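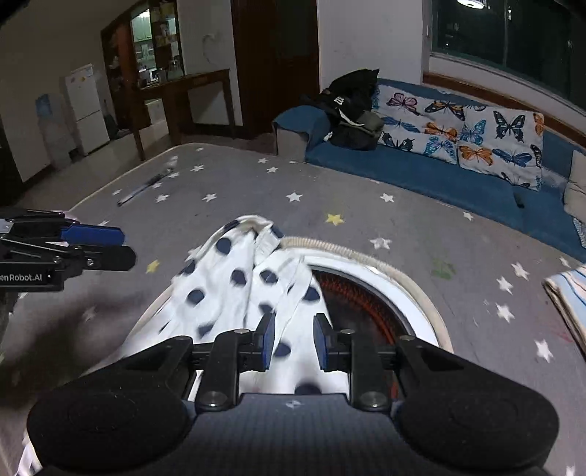 Was it worth driving all that way to watch somebody put laundry in a basket, one of our members wanted to know before the coats were even off, and would there be a real robot at the end of it or just more of the holding and squeezing? Fair questions, both of them, and I heard them repeated in one form or another for most of the evening, so I'll try to answer them here for everyone who couldn't make it to the Clalteo open house in February.

The short answer is yes, it was worth it, and yes, there was an arm, though you had to go down to the basement for it. The main event was upstairs in the living room, and I have to say it was the most homelike demonstration our club has ever been invited to. If you came with us to Purnell two years ago you'll remember the yellow lines on the floor and the safety glasses that kept sliding down our noses. At Clalteo we took our shoes off at the door! The work goes on among the sofa and the butterfly cushions, on a gray rug with little stars on it, and people stood wherever they could find a spot along the wall.

The job that night was cloth. A person holds a gripper in each hand, black with blue pads on the fingers, and does an ordinary household chore with them instead of with bare hands. The polka-dot piece went for the round white basket more times than I can tell you, and I never got tired of it. Cloth is a terrible thing to pick up when all you have is two fingers. It bunches, it folds back over itself, it drags whatever is lying under it along for the ride, and you find yourself leaning forward and holding your breath like you're watching somebody thread a needle. Our hosts told us they had 3,482 turns of picking up and putting away on record so far, all of them done by hand in this way, and that 131 of those were from the week before we came. The arm learns from those, and it gets the misses along with the good ones.

Then they let us try, and I'd like it noted that quilters did much better than engineers. The trick (I was told this only after making a fool of myself) is to go in low and close slowly, and to leave the wrist alone until you've got hold of something. I kept twisting, the way you would with kitchen tongs, and I kept coming up with nothing. One lady from our group got a dish towel in on her first go and was very gracious about it for at least a minute.

The arm downstairs is a Biscombe, bolted to a bench, and it was slower than any of us had pictured. It had a stack of washcloths and a plastic tub. Of 184 tries that day before we arrived, it had managed 126, and they had both numbers written up on the whiteboard where anybody could see them, and I liked that a good deal. We watched it take hold of a washcloth, lose it, stop for what felt like a very long time and then go back for the same corner. Several people clapped. A corner that lies flat on the tub's rim still beats it nearly every time, and when we asked when they expected to have that solved, we got a shrug and a smile, along with an offer of more coffee.

There was a good long talk over the cookies afterward about whether any of us would want such a thing at home. Opinion was split. Those with bad backs were all for it, and those with cats had concerns. I'm somewhere in the middle myself - I don't mind folding, but I'd hand over the fitted sheets tomorrow.

A few practical matters. Clalteo will have us back in April, when they hope to be working on putting groceries away, and they can take twelve people at a time and no more. Put your name on the sheet by the coat rack if you'd like to come. Parking is on the street, and the basement stairs are steep with a rail on one side only, so please think about that before you sign up. Wear good socks. In May we're off to Wuyts to see the sorting line, shoes on for that one, and closed toes please. Somebody also left a green umbrella in my car on the ride home, and I've got it here in the front hall whenever you want to stop by for it.

Newsletter > Outings > Clalteo Open House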